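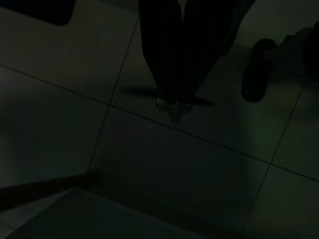

Underfloor heating, hall and bathroom: floor stays cold after thermostat change
Opened by: Panagiotis Milošević
Product: Clalach floor thermostat, two zones
Status: Closed by customer

First message

Good morning,

I have electric heating under the floor tiles in the hall and in the bathroom. The old thermostats were from the previous owner and one of them lost its display, so I bought two of your Clalach units and they were fitted by an electrician from Barnance. The bathroom is working well. The hall is not. The display in the hall shows the flame sign, the set temperature is 24, and the floor stays cold the whole evening.

What I have tried before writing to you:

- I switched the hall unit off and on at the fuse board and waited for 5 minutes between.
- I did the reset to factory settings as in the manual, page 11.
- I changed the mode from "schedule" to "manual".
- I took the rug away from the hall, in case it had something to do with the sensor.

No change after any of these. The clock and the language are kept correctly, so I think the unit itself has power all the time. Please tell me what I should check next.

With kind regards,
Panagiotis Milošević

Reply from support (Đào)

Hello Panagiotis,

Thank you for the clear list. Could you please open the installer menu (hold the two arrows together until the screen changes) and tell us three things: the sensor type, the floor temperature now, and the floor limit. Please do not remove the unit from the wall yourself.

Đào
Clalach support

Customer

Hello Đào,

I needed several tries to enter the menu, because the arrows must be pressed at exactly the same moment. The manual says only "press both". Perhaps this could be written better.

Hall:
Sensor type: 10k
Floor temperature: 31
Floor limit: 27

Bathroom:
Sensor type: 12k
Floor temperature: 25
Floor limit: 27

The hall floor is certainly not 31 degrees. I stood on it in socks when I was reading the number.

One question - if the floor is above the limit, should the flame sign not go away? In my case it is on the display all the time.

Reply from support (Đào)

Hello Panagiotis,

The two sensor types should normally be the same if both floors were laid together. Do you know which sensor is in the hall? It may be written on the old thermostat or on the paper from the installer of the heating mat.

About the flame sign: on this model it means that the room is asking for heat. It does not mean that the heating mat is receiving current. When the mat is receiving current, there is also a small line under the flame.

Đào

Customer

Hello,

I did not know about the small line. In the bathroom it is there, in the hall it is not.

I still have the old thermostats in a box. On the back of both is written "NTC 12k". I also found the guarantee card for the mats, which are from Baltetska, and it gives the same value. So the hall must be set wrongly. I suppose my factory reset did not help here, but I am quite sure the floor was cold before the reset also.

I changed the hall to 12k. The unit restarted and the floor temperature became 19 immediately. The line under the flame appeared and I heard a click.

I will leave it for the night and write again.

Customer

Good morning Đào,

The hall was at 24 when I got up and the tiles were pleasantly warm, from the front door almost until the kitchen. The strip beside the kitchen door is cold, but according to the plan on the guarantee card there is no mat under this part, so it is not a fault.

For other customers who find this ticket:

1. Compare the sensor type in the menu with the one on the old thermostat or on the mat papers.
2. After a factory reset, look at this value again. On my unit the reset puts it to 10k without asking.
3. Look for the line under the flame, not only the flame.

I have one smaller question. The schedule in the hall was lost with the reset. Can I copy it from the bathroom unit, or must I enter every day again?

Reply from support (Đào)

Hello Panagiotis,

I am glad that the hall is warm. Unfortunately the schedule cannot be copied between units. You can enter one day and then choose "repeat", which saves most of the work. I have passed your remarks about the arrows and the reset to the person who writes the manual, and the next version is planned for March.

Đào

Customer

Thank you, "repeat" worked. You can close the ticket.

Closed 2026-02-27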